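Objet : Re: [cellule-demontage] Arrêts en effort sur l'extraction CPU

Mylene Dimaculangan a écrit :
> Encore un arrêt en effort sur la cellule Undeck, 14 depuis juin.
> Usure des doigts ou erreur de repère ?

Bonjour,

Erreur de repère, à mon avis. Le seuil Z est resté à 7 N et le défaut tombe toujours à l'approche du socket, levier encore en place.

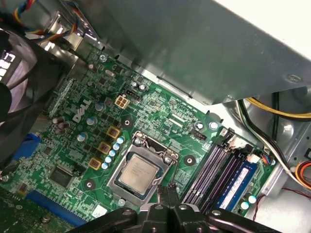

Carte Dell, approche du socket, processeur en place.

Le décalage vient du recalage du support gris : après le changement d'outil, Gilever recharge l'ancien repère. Côté support, je vérifie la pose du CPU entre les deux rails avant toute reprise.
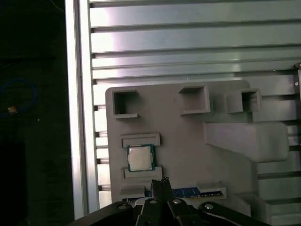
La dérive atteint environ 200 µm au bout de 900 cycles - assez pour forcer sur le bord du substrat. Tant que le correctif n'est pas chargé, procédure de reprise :

1. Réarmer en vitesse réduite, porte fermée.
2. Dégager le CPU verticalement, plaque de maintien ouverte, sans rotation du poignet.
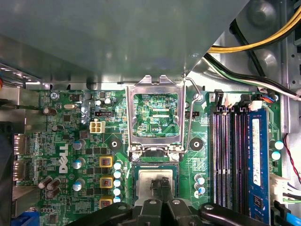
3. Recharger le repère Nair, puis contrôler à vide.

Ne pas relever le seuil d'effort pour passer le défaut.

Manutwood, maintenance cellules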